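Old synth keyboard dies after 20 minutes, worth fixing?

Posted in Home Electronics & Repair

brerkow_basement

Hi all! I picked up an old keyboard at the Flultham swap meet in December and I'm completely in love with it. Great strings, wonderful cheesy organ, and the keys feel better than on anything I've owned. Trouble is, after 20 minutes or so of playing, the sound gets a low hum under it, then the display dims and the whole thing resets. If I leave it off through dinner it's fine again for another 20 minutes.

I've tried a different outlet and a different power strip. Same hum in the headphones and through my amp. I can solder a guitar cable but I've never worked on a board. Is this something a beginner can take on, or should I pay somebody? I gave 70 dollars for it, so I don't want to go crazy.

Kulap Klinhom

Oh, please fix it! Hum first and a reset later, once it has warmed up, makes me think of the power supply before anything else. On a keyboard that age I'd look hard at the electrolytic capacitors, the little upright cans. They dry out over the years and stop smoothing the supply the way they should. A tired voltage regulator or a cracked solder joint at the power jack can do the same thing, so check those while you're in there.

Unplug it and let it sit before you open it. If yours has the power supply built in, be extra careful, the big caps on that side can hold a charge, and if you aren't sure how to check them with a meter then let a shop do that part. If it runs from a wall adapter you have a much friendlier job ahead of you! Take the screws out in order and tape them to a sheet of paper. I use a muffin tin, but my cat has opinions about the muffin tin.

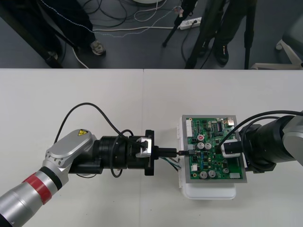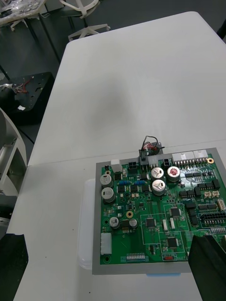

Write down the value and voltage of each cap, and mark which way the stripe faces. Same capacitance, same voltage or higher, and buy the kind rated for long life at high temperature. A typical one reads something like 2000 hours on the data sheet, and it will last far longer than that in a keyboard. Check the height too. I once bought a lovely set that wouldn't let the lid close.

Practice desoldering on junk first. A dead clock radio is perfect. And do come back and tell us how the organ sounds!

momov_fan

could be the adapter. try another one same voltage same polarity before you take anything apart. had a Momov that did exactly this and it was the brick

kaewkla

Seconding the adapter test, takes two minutes. Also wiggle the plug where it goes into the keyboard while it's humming. If the hum changes, reflow the jack and you may not need caps at all. Shop near me wanted 100 for a full recap, so learning to do it yourself pays off fast, and it's really fun once you get the hang of it.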